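Otemlow – state ballot initiative text, signature rules and court outcomes

README, last touched November

What this is

A table of citizen ballot initiatives and what happened to them after filing. One row per initiative. Not polls, not turnout, not campaign money. Just the measure, the rules it was filed under, and how it ended: on the ballot, pulled, failed on signatures, struck by a court, passed, passed and then struck.

Started as a side folder inside Grostberg (our older set of local election notices) and got too big for it. Some column names still carry the old style, sorry. gb_ prefix = came over from there.

Files

measures.csv – the main table
rules.csv – filing and signature rules, one row per state per rule version
rulings.csv – court decisions, joined on measure_id
text/ – full measure text, one plain text file each, named by measure_id
sample_200.csv – 200 rows pulled at random, for trying things out before you load the whole thing
CHANGES – what it says

Columns in measures.csv

measure_id – state code, year, filing number. If the state doesn't number its filings we made one up and put an x in front.
title_official – as printed by the state, typos and all
title_short – ours
type – statute, amendment, veto referendum. Nothing else goes here.
filed – year and month. Day dropped, too many sources disagree on what counts as filed.
sig_required, sig_submitted, sig_valid – whole numbers. Blank means we don't know. Zero means zero.
geo_rule – yes/no, whether signatures had to be spread over districts or counties
single_subject – yes/no/unclear
outcome – see below
gb_note – free text, messy, don't parse it

Outcome values

ballot_pass
ballot_fail
short_sigs
withdrawn
struck_pre – court took it off before the vote
struck_post – court voided it after the vote
pending

A measure that passed and was later voided is struck_post ONLY. It does not also get ballot_pass. If you want everything voters said yes to, take ballot_pass plus struck_post, then check vote_yes against the threshold in rules.csv. A few states need more than a simple majority and people keep getting burned by this.

Where it comes from

State election office pages, archived voter guides, court opinions where they're posted free. Text files were scraped with Ronik, our own little page fetcher, then cleaned by hand. Older guides are scans. OCR on those is so-so, especially the fiscal notes with tables in them. The ocr column in measures.csv flags these.

We didn't use news stories as a source for outcomes. Used them to find cases, then went to the opinion.

How it was coded

2 coders on each row, working separate. Disagreements went to a third read. Most of the fights were over single_subject and over what counts as withdrawn – some sponsors just stop turning in paper and never file anything. We coded those short_sigs if the deadline passed. Could be argued the other way.

rulings.csv has 12 ground codes (single subject, title defect, geographic spread, late filing, preemption and so on). The whole list is at the top of the file in comment lines. Skip those when loading or your parser will choke.

A ruling can have more than one ground. They're split with semicolons, in the order the court takes them up, which isn't always the order of importance.

Known problems

- 7 states have gaps before the online era. See coverage column in rules.csv. Don't compute long trends without filtering on it.
- District rules are a pain. When a state's number of congressional districts changes and the initiative rule doesn't, rules.csv keeps the OLD wording and puts the mismatch in rule_flag. We don't decide what the rule ought to mean.
- Appeals: only the final ruling is in the table. Lower court results are in gb_note, sometimes.
- vote_yes is missing for recounts we couldnt track down.
- Measure text has curly quotes in some files and straight in others. Will fix. Maybe.
- City and county initiatives are not here. Those are in Grostberg.
- Legislature-referred amendments are not here either. Please stop asking – different process, different rules, would double the work.

Loading

UTF-8, comma separated, header row, quotes around anything with a comma in it. Read measure_id as a string. If you open it in a spreadsheet it will turn some of the ids into dates and then you'll save it and then you'll email us.

Join rulings to measures on measure_id, many to one. Join rules on state + rule_version, NOT on state + year. Rules change in the middle of a year more often than you'd think.

Use

Free to use for research, teaching, reporting. Say where you got it and which version. Don't use it as legal advice or to figure out whether your own petition is valid, call the election office for that.

The measure texts are public documents. The codes and short titles are ours and go out under the same terms as the rest of the Atinga sets.

Corrections

Open an issue with the measure_id and a link to the official source. No source, no change. Court rulings get priority, then signature counts, then evrything else. We do a pass in November and push one release after.

To do

finish the pending rows
split fiscal notes out of the text files
rename gb_ columns (breaks everybody's scripts, so not yet)
rule history for veto referendums – half done
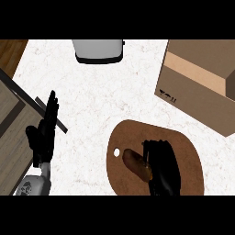

Simulated kitchen counter with cutting board, render.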